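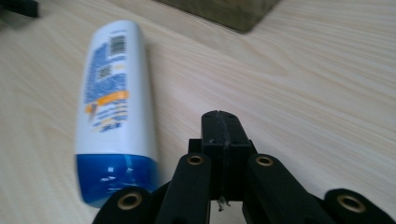
The open day at the Fawzy table works in Fendville starts at nine, according to the sign, and at twenty past, according to the man with the key. Fourteen of us stood in the yard in between, studying a stack of lumber with the close interest people take in lumber when there is nothing else to look at.

I had driven over from Pallard because I once bought a table I didn't understand. It was sold to me as "solid," it split down the middle in its first November, and the store told me that this was what solid tables did. I've carried a grudge and a curiosity ever since, in that order. When I saw that Fawzy was letting the public in on 28th August, a Tuesday, which tells you how badly they wanted the public, I took a day off work.

Our guide was Valter Strand. He has worked there for longer than the building has had heat, and he gave us the safety talk as though he'd be mildly interested to see which of us ignored it. Ear plugs came in a cardboard box. Safety glasses came in another, and every pair had been scratched by a previous visitor with, I assume, a belt sander.

We began with the boards outside. Lumber arrives at Fawzy already sawn but still damp, and then it does nothing for a long while. It sits in stacks with thin strips of wood between the layers so that air can get through. The strips are called stickers. A woman in our group asked if they were sticky. Strand said no, and we moved on, but I think that question was on everyone's mind and I was grateful to her.

After the yard comes the kiln, which I had pictured as a furnace and which is a large shed with fans in it. Wood is dried there slowly, then slower than that. If you hurry, the outside of the board shrinks while the inside hasn't got the news, and you end up with cracks, or with boards that look fine and then pinch the saw blade like a closing door. Strand held up one of these. It had been cut into a sort of tuning fork, and its two prongs had curled in toward each other until they touched. He keeps it on a nail by the kiln door. I'd have put it in the front office with a spotlight on it, but I'm not in the table business.

Then indoors, and the noise. The planer is the loudest machine I have ever been asked to admire. Boards go in rough and gray and come out the color of shortbread, and a pipe the width of a trash can carries off the difference. All conversation stopped for ten minutes. Strand went on explaining things anyway, with gestures, and I nodded at what I hope were the right places. A boy in our party took his ear plugs out to see what would happen, and then he knew.

The part I'd come for was the gluing. A tabletop is made from several boards laid edge to edge, and picking which board goes next to which turns out to be one person's entire morning. She pushes them around on a long bench, flips one, steps back, comes forward, swaps two ends, and goes for coffee. I watched her do this with five boards for so long that I began to have opinions. I thought the second from the left should be turned around. She turned it around. I felt wonderful. She turned it back.

What she is after is a top where the eye slides over the joints without noticing them. Straight grain goes toward the edges of each board, so the lines on either side of a seam run the same way. The showy part, where the grain swells up into those long arches that carpenters call cathedrals, stays in the middle of the board where it can preach undisturbed. I'd eaten at tables all my life and had never once looked down for an arch. Now I can't stop, and it has made me poor company in restaurants.

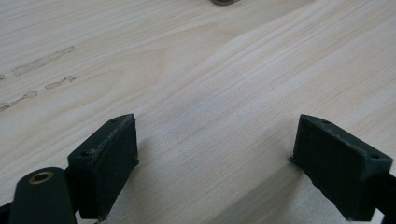
Pale wood is the difficult kind, Strand told us, and he said it in the tone other people use for a difficult child they secretly prefer. Dark wood will forgive you nearly anything. A pale top shows the coffee, the newspaper, the pencil line you meant to sand off, the thumb of the man who carried it. Glue is the worst. If a dab gets squeezed out of a joint and someone wipes it instead of letting it set and scraping it off, it soaks in and seals the wood, and you may not see it until the finish goes on and that patch refuses to take any. By then the table has legs and an order number.

There is a bench at the back where the tops with faults go. It is called the hospital, naturally. A man there works along each one with a low lamp held almost level with the wood, so that every dent throws a shadow. He let me try it. The top I was given looked perfect from above and like the surface of the moon from the side. I asked how many of those marks a customer would ever see, and he said none, until they bought a lamp.

For marks that are only on the surface, his kit is surprisingly humble: a card scraper, fine sandpaper wrapped around a cork block, a damp cloth and an iron. The iron is for dents. You lay the cloth over the dent and press, the steam swells the crushed fibers, and the dent rises. I'd heard of this and had taken it for one of those household tips that exist only in magazines. He did one in front of us and there was a small round of applause, the only one of the day. The planer must have felt slighted.

Legs are made in the next room, on lathes, and I have less to report about legs. They start square and end round. The tour stayed in there for a good half hour, because two of the visitors owned lathes at home and wished this to be known.

I'll say something about the finishing room, though, because it answered my question. We could look in only through a window, where a man in white overalls was oiling a top with a rag, in circles, like someone calming a horse. Strand explained that no finish stops wood from moving. It only slows things down. A tabletop gets wider in a damp summer and narrower in a heated winter, and it will do this for as long as there is a tabletop. The trick is to fasten it to the base in such a way that it can. At Fawzy they use little wooden buttons that sit in a groove and slide. If you glue the top down instead, or screw it tight on all sides, the wood still moves, and since it can't take the base along, it tears.

So that was my table. I described it to him: the crossbars, the eight fat screws, the November evening when it went off like a rifle during soup. He listened with great courtesy and asked what I'd paid. I said $894. He looked at the floor for a while.

Lunch was in the canteen, and was included, and was lentils. We ate it off Fawzy tables, which I thought was confident of them. I ran my hand along the underside of mine and found the buttons, and so did the woman across from me, and we met somewhere near the middle and both apologized.

The afternoon had a talk on the history of the firm, with slides. It was founded by two brothers from Prarnora who made coffins until they fell out over whether the living might be a steadier market. The brother who said no went back to Prarnora. There was a slide of a very early table, a slide of the yard under snow, and a slide of the yard under water. Then came a slide of a handshake, between men the speaker couldn't name, and he went back to it twice in case it had come to him.

Of course the tour ends in the showroom. I'm not complaining, they'd fed me. The big dining table by the door, seats ten, is $2669, and a card on it invites you to "live on it." I sat at it. I put my elbows on it. For a minute or two I was the sort of person who has nine friends. The small kitchen table further back is more my size and still not my price, so I stroked it and moved along. By the register there's a bin of offcuts sold as cutting boards, and I bought one of those, with a decent little arch running through it, plus a tin of oil.

A few practical notes, if you're thinking of going. The entrance is on the side street and not under the big sign, which belongs to the old entrance, which is bricked up. Parking is in the yard and you'll be asked to back in. Wear closed shoes; a man in sandals was given rubber boots two sizes too large and we heard him coming all day, even past the planer. The factory part takes 90 minutes if there are no lathe owners in your group. Children seemed to like the sawdust pipe best. The ear plugs are yours to keep.

The split table is still in my dining room, by the way. When I got home I crawled underneath with a flashlight and a screwdriver and loosened everything by half a turn, as advised. The gap hasn't closed. Strand said it wouldn't, and that I should put a runner over it.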